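I have been on the hunt for a cream blush that lasts past lunch, and I think I've finally found my match! My cheeks tend to drink up color, so by 10 in the morning I usually look like I skipped that step altogether (powder blushes are even worse on me in December, when everything goes patchy).

The one I'm so excited about is the Meireles cream stick in shade 64, a soft brick rose that looks a little scary in the tube but blends down to the prettiest flush. I picked it up at the Boltov counter in Skirnbridge after swatching most of the display on the back of my hand, oops. 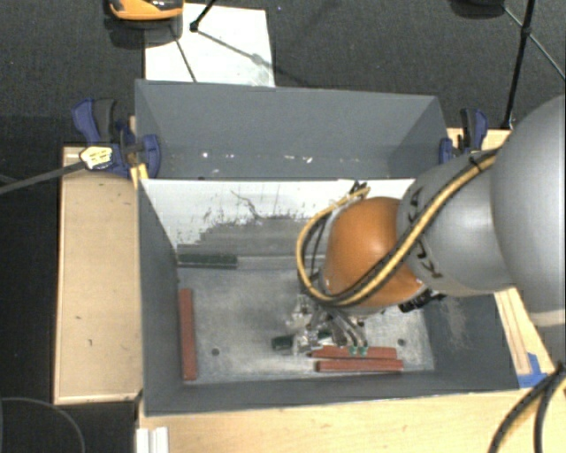

Divided bin, with a white panel between the two compartments

I dab it high on the cheekbones with my ring finger, then go over the edges with whatever sponge I used for foundation. Two dabs each side is plenty! If I'm wearing powder I put the blush on first and press just a tiny bit over the top. It's gorgeous on the lips too, with a bit of balm underneath.

Next on my list is shade 9, a peachy one that was sold out in Skirnbridge. I'm going to try the Manetville store and will put up swatches of both once I have it.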